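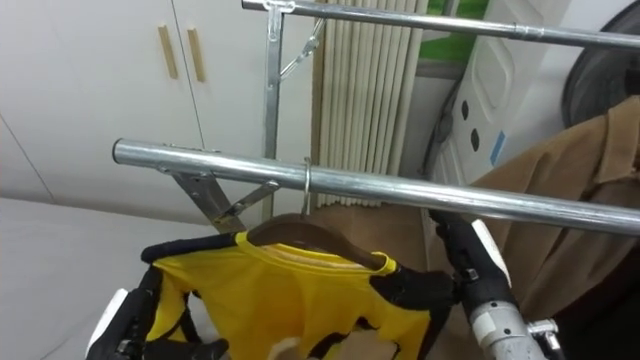

Ticket 3949 – Inverter drops out in gusts, small turbine
Site: Caldeira, hilltop mast
Opened by: Beverley Bellamy
Opened: July 15, 2019
Status: Closed

Reported fault
The Stiken inverter trips and shows code 131 whenever the wind picks up. It restarts by itself after a few minutes, then trips again. The battery bank is fine and the backup generator has not been needed. The same thing happened twice in January but cleared before we could log it.

Checks made
Brake switch off, turbine stopped, isolator locked.
Cable from mast to shed tested, no earth fault.
Terminals on the Amberg rectifier tightened. One was slack by half a turn. Fault came back the next windy spell.
Dump load measured cold. One of the two resistors was open circuit. 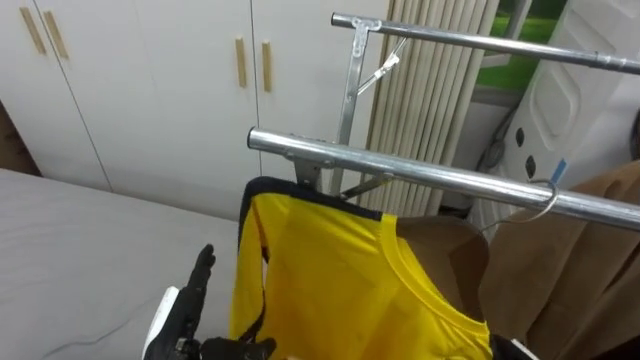 With only one resistor working, the DC side climbs past 600 volts when the turbine speeds up, and the inverter shuts itself off. Code 131 in the manual is listed as "input high", so that fits.

Reply from Buneo support
Replace both resistors as a pair. Do not raise the trip limit in the menu. Check the fan in the dump load box while it is open.

Work done
Both resistors changed. Fan was running but full of dust – cleaned. Trip limit left as set at the factory.

Result
No trips in 100 hours of running, including one night of strong gusts. Old resistors kept in the shed in case Buneo want them back.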